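# Chapter 6: Sorting and Classifying

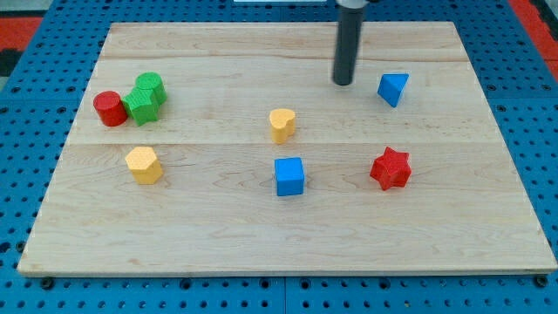 Every science starts with a pile of things that somebody wants to put in order. The pile may be rocks, beetles, library books or bus tickets, and the first decision is always the same: which property will be used to divide it. A property used in this way is called a **criterion**. Take the blocks on the maple board. If the criterion is color, the green flower-shaped block and the green cylinder go together and the red cylinder goes elsewhere. If the criterion is shape, the two cylinders go together and the flower-shaped block is left out. Both sorts are correct, and they give different groups. Most of this chapter deals with how to choose between sorts like these, and how to tell whether a sort has been done properly.

## 6.1 What makes a classification work

A classification has to meet two conditions. First, every item must belong somewhere. Second, no item may belong in two groups at the same level. When the first condition fails, we say the classification is **incomplete**. When the second fails, we say the groups **overlap**.

Overlap is the more common mistake. A shoe store that labels its shelves "boots," "winter" and "children's" will have trouble with a child's winter boot. The labels use three criteria at once: the type of shoe, the season and the age of the wearer. The store can fix this by picking one criterion for the shelves and using the others for smaller divisions within each shelf.

An incomplete classification is often repaired with a group called "other." This is allowed, but the size of the group should be watched. If "other" keeps growing, the criterion was probably a poor choice.

## 6.2 The Flotadmont button collection

The town museum in Flotadmont holds a collection of 423 buttons left to it by a tailoring firm, Baldursdóttir & Mutton. The buttons arrived in biscuit tins with no list. Augustina Kwofie, who was given the job of cataloging them, began by sorting for material: metal, bone, shell, glass, wood and plastic.

The sort went quickly until she reached the covered buttons, which have a metal or wooden core wrapped in cloth. There were 42 of these. Some could not be identified without cutting the cloth, and the museum did not want them damaged. Kwofie changed the criterion from "material" to "material of the outer surface." The covered buttons then formed a group of their own, called textile, and every button had a place.

Notice that the new criterion was narrower than the old one. It also depended only on what could be checked without harming the object. Criteria that can be checked by looking, measuring or weighing are called **observable**. Kwofie recorded the core material as a separate note wherever it was known.

Her second division was by the way the button is attached: through holes in the face, or by a loop at the back, known as a shank. Within the holed buttons she made a third division by number of holes. The result was a classification with three levels, drawn as a tree in Figure 6.2.

## 6.3 Levels and keys

A classification with more than one level is called a **hierarchy**. Each step down the tree uses a new criterion and applies it only to the items in that branch. Different branches may use different criteria. It would make no sense to count the holes in a shank button.

A hierarchy can be turned into a **key**, a list of questions that leads the reader to the right group. A key to the Flotadmont buttons might begin as follows:

1. Is the outer surface cloth? If yes, go to 2. If no, go to 5.
2. Is there a shank at the back? If yes, go to 3. If no, go to 4.

Each question should have answers that two people would agree on. "Is the button large?" is a weak question. "Is the button wider than one inch?" is a better one, and a ruler will settle it.

Before going on to Section 6.4, collect a handful of small objects from a drawer at home. Choose one criterion and sort them on a sheet of paper. Write down the criterion, the groups and any object that was hard to place. You will need these notes for the first exercise.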